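From: Liis Venckus
To: Pendorness listeners list
Date: 5 July 2026
Subject: Re: [pendorness] Grellcombe reissue, worth it?

On Friday, Tobin wrote:
> Has anyone heard the new Grellcombe pressing yet? I have the
> old CD and can't decide if I need the record too. Is the second
> side any different?

Tobin, yes, it's different, and I've been playing it all weekend! The CD fades "Closton" just as the organ comes in. The record lets it run to the end, and there's a whole extra verse with only the harmonium and Avotiņš humming under it (you can hear the stool creak). I had to sit down.

The pressing is 800 copies and mine is number 491, so there should still be some left. Side one is the same mix to my ears, maybe a bit warmer in the low end, but the drums on the second track finally sound like drums in a room.

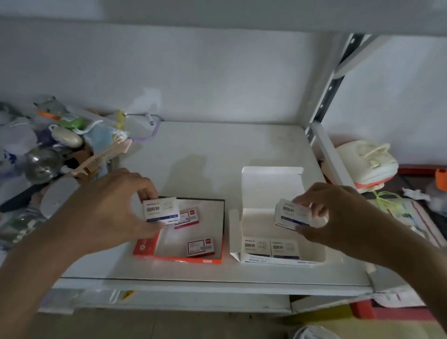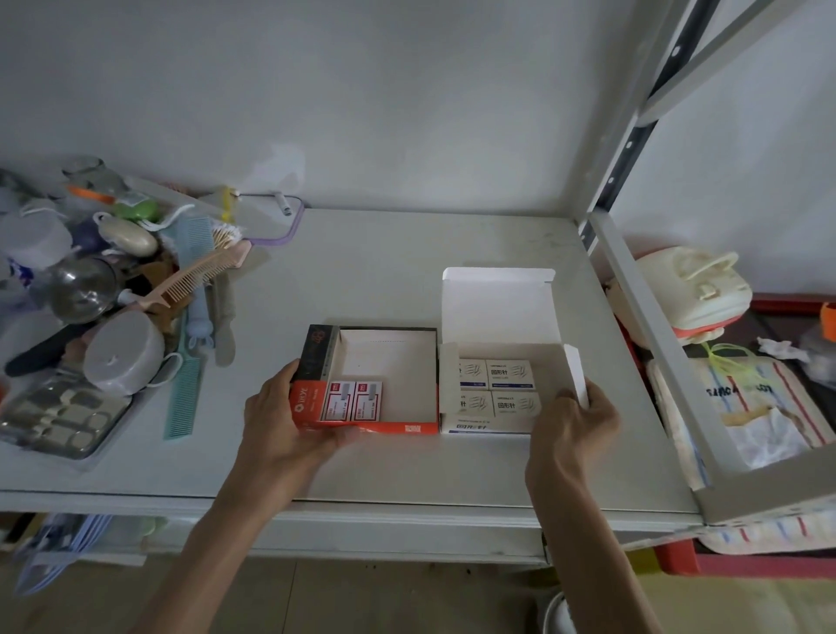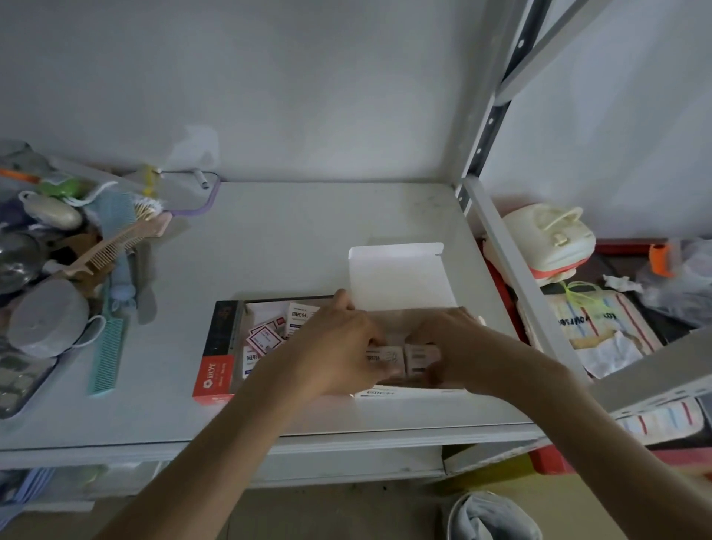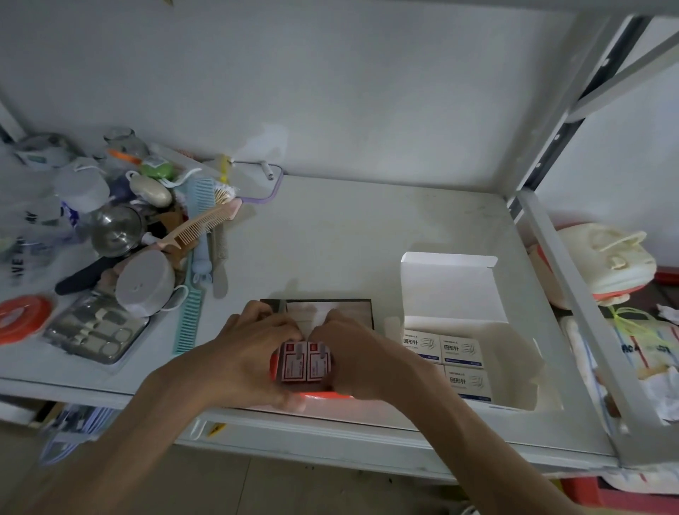

Small boxes and the bigger open ones on the shelf.

SIDE TWO, TRACK BY TRACK

1. "Closton" - full length, see above. Play it loud.
2. "Salt Ladder" - a different vocal take, rougher, and I like it much more. She comes in early on the last chorus and they kept it.
3. "December Hymn" - same as the CD.
4. "Ferry Song" - new to me! Two guitars, no bass, over before you're ready.

If you only want one reason to buy it, "Salt Ladder" would do it for me. Does anybody know who plays the second guitar on the ferry one? The sleeve only lists the band.

Liis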